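Furkineck wants your kitchen table (and your leftovers)

I spent Monday morning watching people pick up fruit very, very slowly, and I had a better time than that sounds.

Furkineck, the little outfit upstairs from the Pruvost print shop, is collecting examples for a system that's supposed to learn how to sort and pack small things. The way they do it is pretty low-key. Instead of sitting in a lab with a big arm bolted to the floor, people take a hand-held gripper home, set up a tray on whatever table they've got, and move stuff around with it. Squeeze, lift, carry, let go. A camera on the tool records what the fingers are up to, and each go gets saved as one example.

They have 1,920 examples so far. Séverine Riviere, who runs the collecting side, told me the first 600 were pretty much useless for training because everyone worked too fast. "People want to show you they're good at it," she said. "We want to see you line it up, close, and check that you've got it before you move." So those got shelved and they started over with a new set of instructions that fits on one page. I read it. Slow down is on there twice.

There are 36 homes signed up now, and each one does 8 sessions before passing the kit to the next person on the list. Corentin Brunet handles the handovers out of his car, and he says the hardest part is parking on Dremus Street. A session takes nearly an hour if you're new, less once your thumb figures out the squeeze.

The homes part matters a lot to them. Ginette Vidal, who goes through the recordings after they come in, showed me a batch from last spring that was all shot on the same gray desk, and the system trained on it got badly thrown off by a flowered tablecloth. So now they want your tablecloth! They want your chairs and your wallpaper and whatever else you keep on the table, and they'd rather you didn't tidy up too much first.

What goes in the tray is mostly up to you, as long as the shapes are mixed – round things, long things, something that rolls. Real food and play food are both fine.

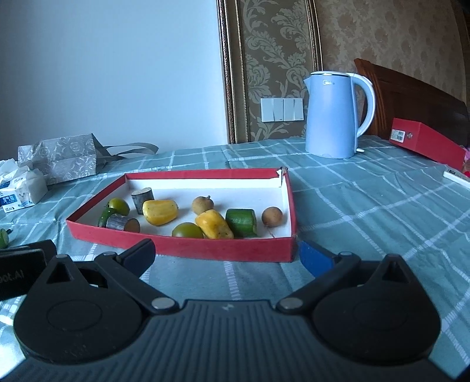
A red tray of small pieces on a checked tablecloth, with the gripper's fingers open wide.

I got a turn too, with a lime. I dropped it twice and then got it over the edge of the tray on the third try, and Séverine said to keep all three, because misses get labeled and used as well. (I was more pleased about that lime than I should admit.)

Next up is a round with soft things like bread rolls and ripe plums, which they've been putting off until the new finger pads arrive from Zurnel. That should be October if shipping behaves. They're also looking for more homes, especially ones with dark tables. If you're interested, stop by the office any weekday before 4 p.m. and ask for Corentin. You don't need any experience, but you do need a table you can leave alone for an hour.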